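Power Strip, Charger and Cord Checklist
Govura Workshops, Taltach
Checklist no. 134
Inspection date: 4 July 2022
Next inspection due: August

Use one copy of this list for each table or bench. Mark every line OK, FIX or N/A and write a comment wherever the mark is FIX. Comments on OK lines are optional but they help the next person. Anything marked FIX should be closed out before the next inspection or carried forward with a note.

Area covered: the tabletop with the black and white marble pattern, the walls with the corgi wallpaper, and the supply cord back to the wall outlet.

SECTION A. POWER STRIPS

A1. Strip housings free of cracks, burns and missing screws
OK
Both strips checked top and bottom, unplugged. The long beige one with the red sockets has light scratches on the underside. The blue triangular one is clean.

A2. Strips plugged directly into a wall outlet, not into each other
FIX
The triangular strip had been fed from the long one at the last inspection and the note was never closed. Needs its own outlet, or take it out of service.

A3. Sockets grip the plug firmly
OK
Tried each socket with the test plug. One on the beige strip is a little easier than the rest. Check that one first next time.

A4. Rating label present and readable
OK
Wipe the labels with a dry cloth only. The last ones that were cleaned with spray had to be replaced.

A5. Strips lie flat, sockets facing up, not covered by anything
OK
Strip position changes during the day. Fine as long as nothing soft gets laid over the sockets.

SECTION B. WALL CHARGERS AND ADAPTERS

B1. Every charger listed on the Hourani sheet and tagged
FIX
There are six small wall chargers for this table, in different colors. The sheet has 5. The light blue one was added after the sheet was printed. Write it in by hand until the new sheet arrives.

B2. Prongs straight, clean and tight in the body
OK
No wobble on any of them.

B3. Case seams closed, no rattle when shaken
OK
The purple charger has a rough seam on one side, but it doesn't open under thumb pressure. Leave in service.

B4. Chargers stored off the table when not needed
FIX
See section E. They need a tray of their own.

SECTION C. CORDS AND CABLES

C1. No cuts, flat spots or bare wire
OK
Ran the full length of each by hand. The pink and white charging cable has a slight kink near one end. Recheck in August.

C2. Cables coiled loosely, no tight knots
FIX
The black cables toward the back are tangled together. Sort them out one by one and tie each with a hook-and-loop strap. No wire ties and no rubber bands.

C3. No cable pinched under a rail, plate or stand
OK
Look along the whole length of the front rail, including the side nearest the corner.

C4. Power strip cords do not hang over the front edge
OK

Table as inspected:

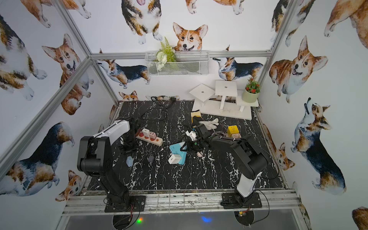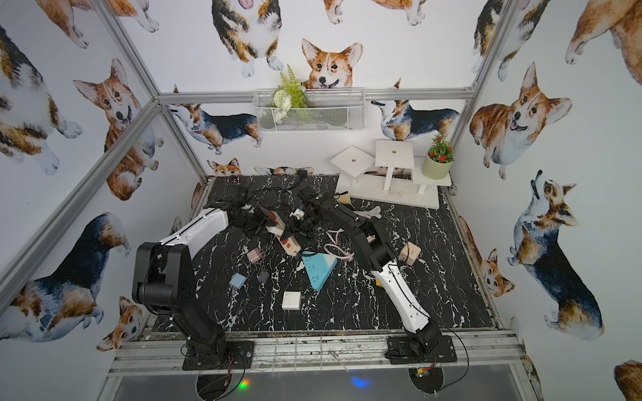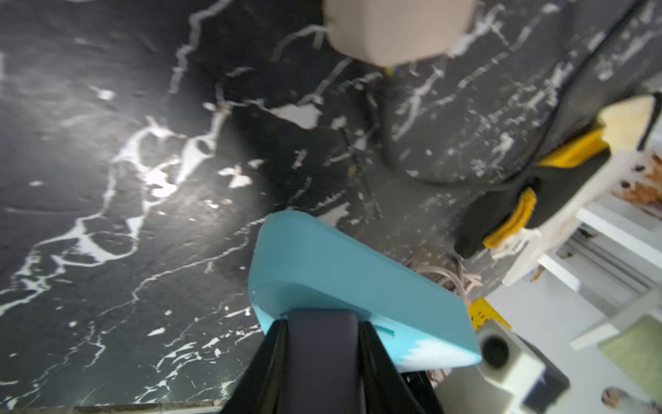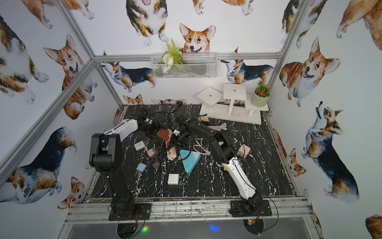 SECTION D. WALLS, FRAME AND SURROUNDINGS

D1. Wallpaper flat and stuck down at seams and corners
OK
One seam in the back corner was lifting in spring and was glued. Still holding.

D2. Wall basket secure on its bar
OK
Pulled down on the wire basket by hand. It didn't shift. The artificial ferns and flowers in it should be dusted, they collect a lot.

D3. No open liquids on the table
OK
The potted plant sits at the end of the white stand. Take the pot right off the table if anyone is going to wash it. Same goes for coffee, which is already in the house rules but keeps coming back on this list.

D4. Frame bolts tight
OK
Checked with the hex key from the drawer. All snug. Put the key back in the drawer.

D5. Display stand steady, no loose steps
OK

SECTION E. HOUSEKEEPING

E1. Tabletop surface clean and undamaged
OK
The white veins in the pattern make it hard to spot chips and crumbs. Go over the surface with the flat of your hand and a light held low.

E2. Small items returned to their places at the end of the day
FIX
Chargers, cables and odds and ends get left wherever they were last used. Order a divided tray from Dorkadik, with 6 compartments, one for each charger. Cables go on the hooks.

E3. Clear path to the wall outlet
OK
A chair had drifted in front of it. Moved.

E4. Fire extinguisher within reach, gauge in the green
OK
Tag is current.

OPEN ITEMS

A2, separate outlet for the triangular strip. Carried over from the last inspection. Do this one before anything else.
B1, add the light blue charger to the sheet.
B4 and E2, divided tray. One order covers both.
C2, sort and strap the black cables.

That makes 5 lines marked FIX. The tray order can wait for the monthly Dorkadik delivery. The straps are already in the supply closet, second shelf, in the bag behind the light bulbs.

NOTES FOR THE NEXT INSPECTION

Unplug both strips at the wall before handling them. Switching them off at the strip is not enough for A1 and A3.

Bring the test plug. It was left in the other room this time.

If a charger feels hot after an hour in use, pull it and put it in the red bin with a slip saying which one it was and what it was charging. Don't put it back on the table to see if it does it again.

File the completed list in the Govura binder behind the previous one, and leave the blank copies at the front.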